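Drastettiの電動コーヒーミル、2か月使ったのでメモ。長文書く時間ないので箇条書きっぽくいきます。

買った理由。前の手挽き(Corgateの古いやつ)のハンドルがガタついてきた。朝に2人分挽くのがもう無理。腕が。それだけ。

候補はDrastettiとTanの据え置き型。Tanのほうが見た目は好き。でも奥行きがあってうちの棚に入らない。店で並べて見て、その場でDrastettiに決めた。色は黒と白、白は取り寄せと言われて黒。待てない性格なので。

開封。説明書は薄い。日本語のページは最後のほうにちょっとだけ、しかも訳があやしい。「豆を信じて入れる」って書いてある。何を信じるのか。まあ困らなかった。

挽き目は12段階。ダイヤル式でカチカチ止まる。これがいい。前のは無段階で、昨日と同じ位置に戻せなくて毎朝ちがう味だった。うちはペーパードリップで5。深煎りのときはもう少し粗く。エスプレッソは機械持ってないのでわかりません、すいません。

音。うるさい。覚悟してたより低い音だけど、響く。朝6時台に台所で回すと隣の部屋の家族が起きる。下にシリコンのマット敷いたらだいぶましになった。最初から付けといてほしい。マンションの人は店で音を聞いてからのほうがいいと思う。

微粉。少なめ。茶こしでふるうのをやめた。手間が減ったのが地味にうれしい。味もすっきりした気がするが、豆も変えたので断言はしない。

静電気。ここが不満。冬は受け缶のふちに粉がびっしり付く。フタを開けるとふわっと飛んで、カウンターが茶色くなる。豆に霧吹きで水をひと吹き、というのを試したらかなり減った。ただ面倒なので半分くらいの日はやってない。やらなかった日は拭く。結局どっちかはやることになる。

掃除。上のホッパーをひねって外すと刃が見える。ブラシ付属。このブラシの毛が短くて奥に届かない、100均の刷毛のほうが使いやすかった。受け缶は水洗いできる。ホッパーも洗えるけど乾くまで使えないので、休みの前の夜にやってます。

電源コード短い。延長必須の家、多いんじゃないか。裏に巻き取りも無し。スイッチは前面で押しやすいが、挽き終わっても自動で止まらないので空回りの音で気づく感じ。タイマーがあれば文句なしだった。

Domcombeのオンラインショップで買うと、替え刃が一緒に頼める。今回は頼んでない。まだ要らないでしょう。届くのは早かったし梱包も普通。箱は捨てずに取ってある、保証書が箱に印刷されてるタイプなので注意。切り取ってから捨てましょう。うっかり捨てそうになった。

あと同僚のジョマー・ダグダグ(Jomar Dagdag)にも聞いてみた。同じのを去年の1月から使ってて、故障なし、ただホッパーのフタが割れたとのこと。落としたらしい。樹脂が薄いのは自分も気になってた。フタだけの取り寄せは出来たそうです。

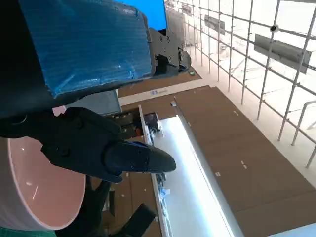

青い半透明の保護フィルム、しわしわのまま

保護フィルムといえば、ミルの前面にも薄いのが貼ってあって、しばらく気づかずに使ってた。端がめくれてきて、あれ?となった。はがしたら指紋がめちゃくちゃ目立つ。貼っといたほうがよかったかも。黒を買う人は布を一枚そばに置いとくといいです。

いい所
・挽き目が毎回そろう
・微粉少ない
・受け缶洗える

だめな所
・静電気
・コード短い
・音、朝は気をつかう

星は5つ中の4つ。静電気がなければ満点だった。手挽きに戻る気はまったくないです。旅行用にCorgateは残してあるけど、たぶん出番ないな。

一人暮らしで一日一杯の人なら手挽きのままでも十分かも。毎朝二杯以上いれる家なら買って損はしないとおもう。Tanと迷ってる人は先に棚の奥行きを測ること。メジャー持って店に行くのをおすすめしまし。

追記 コメントで豆の量を聞かれたので。2人分をまとめて入れて一気に挽いてます、途中で詰まったことはなし。浅煎りの硬い豆だと音が少し高くなるけど普通に挽けた。ホッパーに豆を入れっぱなしにするのはやってません、香りが飛ぶの嫌なので。袋のまま冷凍、使う分だけ毎朝出してます。

2019年11月28日(木)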